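Travavus Save Archive: Data Card

Tulton Game Preservation Library
Last revised 13th August

## Summary

The Travavus Save Archive is a collection of 2399 save files from console and handheld platform games, donated by players and converted to a single readable format. It is intended for people who study how games are played over long periods: level designers, speedrun historians, difficulty researchers and teachers of game design.

Each record holds the state of one save slot at the time it was copied from a memory card, cartridge or console drive. The archive does not contain game code, artwork, music or any other material owned by a publisher. A licensed copy of the relevant game is needed to load a save in its original form.

## Contents

The archive covers 24 games on 5 console families. Saves are grouped by game, then by region of release. Each group contains:

- `saves/` with the original binary files, unchanged
- `records/` with one JSON file per save
- `notes.md` with known faults for that game

The fields most often used are listed below.

- `slot_id`: a random string, stable between releases
- `game_code`: short code for the game, explained in `games.csv`
- `play_seconds`: play time as stored by the game, or null
- `progress`: share of the game completed, as the game itself reports it
- `items`: list of collected items, by internal number
- `last_room`: the room or level where the player last saved
- `checksum_ok`: true if the file passes the game's own integrity test

Games disagree on what completion means. Several stop counting at the final boss, and others allow a total above one hundred percent. The `progress` field has not been adjusted, and values should not be compared between games without reading the notes for each.

## Collection

Saves were accepted by mail and by upload. Donors completed a short consent form and could withdraw a file at any time before release. The Gesthorpe reading room handled physical media, and cards were returned to donors after copying. Uploads closed in July.

Conversion was carried out with the Guérin reader, version 5, which is included in `tools/`. Radka Pavlović wrote the format definitions for the handheld titles. Hiếu Tăng checked a sample of 20 records from each game by loading the original save on hardware and comparing the values shown on screen with those in the record.

## Personal information

Player names entered in a save slot have been replaced with a blank string in both the binary and the record. Where this breaks the checksum, the checksum has been recalculated and the field `edited` is set to true. Console serial numbers have been removed. Donors may still recognize their own saves from the play time and item list.

## Known limitations

Donors were mostly adults who had kept their games for many years. The archive therefore leans toward players who finished what they started, and early abandoned saves are rare. It should not be used to estimate how many buyers completed a given game.

Play time is unreliable in two titles, where the clock continues to run while the game is paused. Both are marked in `games.csv`.

Saves made with cheat devices were kept when the donor declared them, under the flag `modified`. Undeclared cases are certain to exist.

## License and citation

Records and documentation may be reused with credit. The original binaries are provided for research only and may not be sold. Please cite as: Travavus Save Archive, Tulton Game Preservation Library, edited by Maxence Rolland and Radka Pavlović.

Corrections should include the `slot_id` and the release number.

Contact the archive | © Tulton Game Preservation Library | Back to top

This site uses cookies to remember your display settings. Accept | Decline

Related items
- Guérin Reader: Format Definitions
- Gesthorpe Manual Scans, Handheld Series
- Guide to Donating Memory Cards 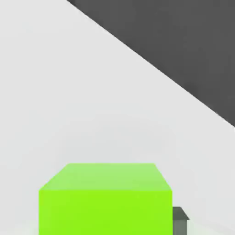

Eugénie Huet: Could the next release keep `last_room` as the raw internal number as well as the readable name? Two rooms in the European version of one game share a name, and I can't tell from the record which of them the player saved in. I can send the slot IDs if that helps.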